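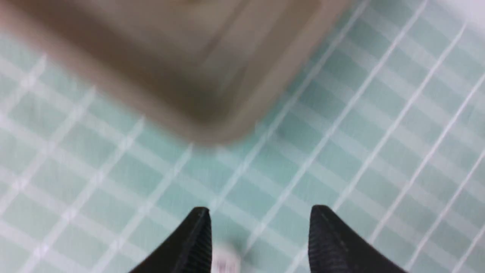
Setup and upkeep of the ball-sorting cell
Progress report to the Benítez fund, June 20, 2022
Prepared by Chiyo Ogura, Bornidstead workshop

First of all, thank you again for your patience over the winter, when we had so little to show you. The cell has been in steady use since December and has now logged 2,557 picks, all of them moving white balls into the brown plastic bin. It is a humble task, but it shows up every fault in the arm sooner or later, and we have grown rather fond of it.

Most of our upkeep time went to cables. The long black one used to tug at the wrist whenever the arm reached across the table, so Narayanan Kurian took the whole run off and laid it again with more slack.
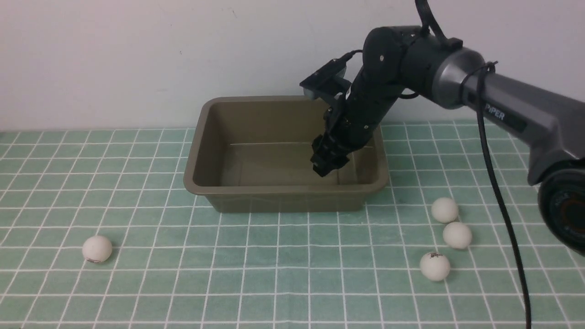

He also wrote up a short check that whoever opens the cell does before the first pick: look over the ties, move the wrist by hand through its travel, and see that nothing catches. It takes a few minutes and we have kept to it faithfully – well, nearly always. The fingertips get a wipe and a look every 200 picks, and one pair has been swapped so far.

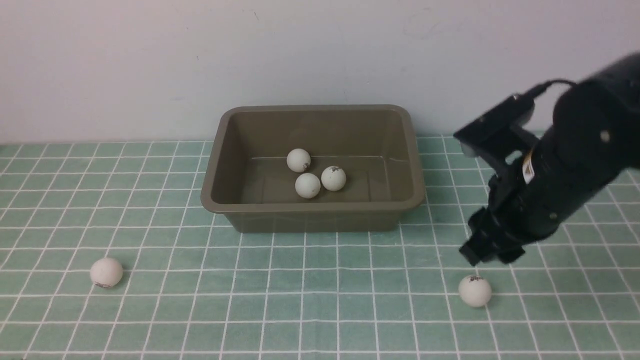 Setting the pick height

This part took longer than we promised you, and I am sorry for that. The gripper was coming down a touch low on the near side of the table, and we spent a good while blaming the fingers before Narayanan found that the mounting bolts at the base had worked loose. We tightened them, set the zero again and ran 30 slow picks at each corner. The bin goes back to the same place by the wall before each run. 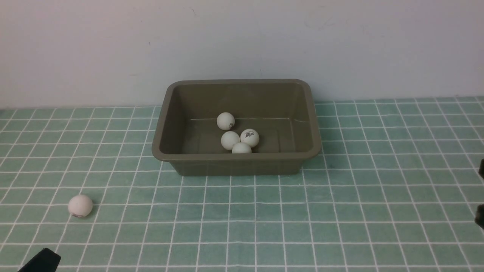
Four balls in the bin and one still on the table, left front.

Of the grant, $755 remains in the parts line. We would like to put it toward a spare set of fingertips and a second wrist cable from Prillent, if you are agreeable. The Rarley software update is still waiting, and Narayanan would prefer to leave it until the spares are on the shelf.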